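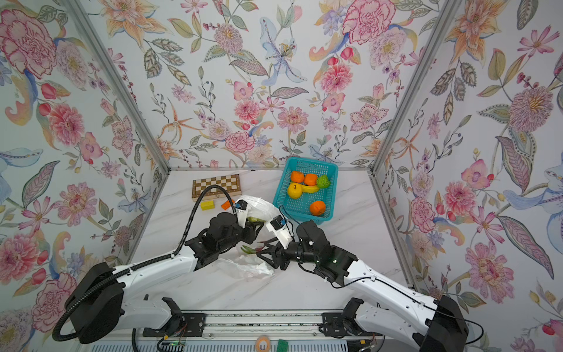 ## Re: [club-list] Tuesday bagging runs, and who's doing what

Hi all,

Replying under Awuor's note so it stays in one thread. I've trimmed the bits we already sorted out in person.

> **Awuor Athumani wrote:**
>
> I watched the bagging clips last night and I think we're fighting the plastic more than the vegetable. Both arms end up holding the bag and then neither one is free to push anything in. Could one side let go sooner?
>
> Also, is the Makedeck demo still on for 7th July? My cousin wants to come and I told her yes.
>
> Awuor

Yes to the cousin! Bring her, bring snacks, bring a chair if you have one.

On the bag: I agree, and Faith said nearly the same thing when she was driving the left arm. What we've been doing is pinching the top with the left, grabbing the side with the right, and then sort of standing there with the grippers nose to nose (I do this every single time, my replays are embarrassing). Mwangi's idea is to hold with the left only and use the right to nudge the stalks from underneath. I'd like to try it for a whole session before we change anything in the script. The last batch was 27 runs and we changed our minds in the middle, so half of it doesn't compare with the other half. My fault, mostly.

The greens stay as the main item. The fruit basket is for the second round and the chessboard is for the third, if we get there. Please don't swap the order on your own, Remzi, I know you're itching to do the chessboard!!

Something else I noticed going through the wrist views: the green fingers fill up a lot of the picture. You get a great look at the finger and not much of what it's about to touch.
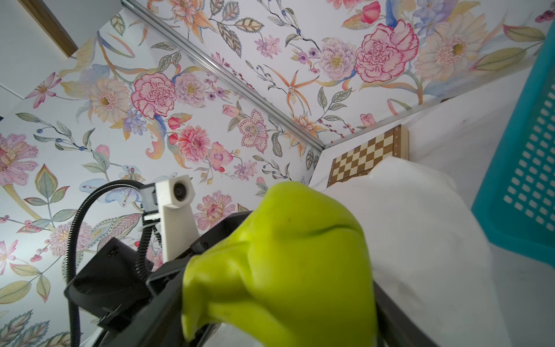
**Can we tilt the wrist cameras before the demo?**
Please wait until the week after. Tilting them means redoing the calibration on both arms, and I'd like the demo runs to match the ones we already have.

A few leftovers:

- Faith is on the left arm next time and Mwangi is on the right. Then swap after lunch.
- Log sheet: write the run number first and the comment after. I found one line that said "3213 bad??" and I still can't tell if it's a run or somebody's locker code.
- If a cable starts rubbing during a run, hit stop and say so out loud. We can always do that run over.
- I have 5 spare bags at home and will bring them all. If you have the thin kind from the grocery store, throw a few in your backpack, the thick ones behave too nicely.

Awuor, could you send me the names of the clips you liked best? I want to show two or three at the start so people know what they're looking at before we go live.

See you Tuesday,
Nafula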